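Refilling technical pens without starting over every November

I keep a paper log for the house: meter readings, filter changes, the humidity in the basement. The log is now at page 2168, counting the two binders I inherited from the previous owner, and the earliest pages have faded badly. That is the reason I spent most of last winter reading about ink.
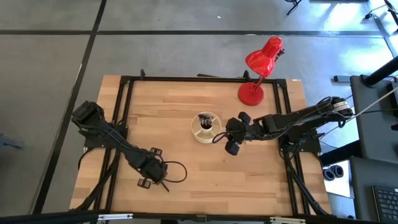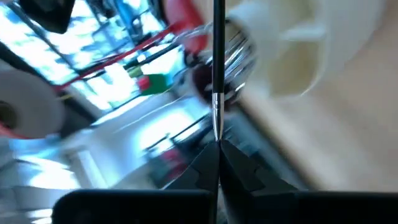
The short version is that ink falls into two groups for my purposes. Dye inks dissolve fully in water and soak into the fibers. Pigment inks are fine solids held in suspension, and they sit mostly at the surface. Dye is easy on the pen and poor against light. Pigment is the reverse. Everything else on the label is a variation on those two points.

I tested four inks on the same paper stock: Estness Black, Stotum Archive, Hviid No. 3 and a gray from Merkari that I bought by mistake. Each got one sheet with 20 ruled lines. Half of each sheet was covered with cardboard and the whole set was taped inside a south window. I left them up for 104 days.

Results, in order of how much they changed:

Merkari gray: the uncovered half went to a weak brown. Unusable for records.
Estness Black: visible fading, still readable. Slight purple cast along the line edges.
Hviid No. 3: a small loss that I could see only with the cardboard lifted and both halves side by side.
Stotum Archive: no change I could detect.

This is a window test and should be read as one. A closed binder on a shelf gets almost none of that light. But the ranking matches what Detlef Rieger found when he ran the same four under a lamp, and his setup was more careful than mine — he rotated the sheets every Monday.

The cost of Stotum is maintenance. It dries hard. If the pen sits for two weeks with the cap slightly loose, the feed clogs and a plain water flush will not clear it. My current procedure is to empty the pen, soak the nib section overnight in water with one drop of dish soap, flush with a bulb syringe until the water runs clear, then stand it nib down on a folded paper towel until morning. I do not use ammonia mixes. They work faster, but I have one older pen with a brass part inside and I don't want to keep two procedures.

Paper matters less than I expected. I moved from 80 gram to 200 gram card for the index sheets only, mainly for stiffness. The line is a little sharper on the card. Drying time went up enough that I now leave the binder open for a minute before turning the page.

Next on the list is the old binders. The plan is to scan the faded pages first and recopy only the ones with readings I still use, starting with the furnace section.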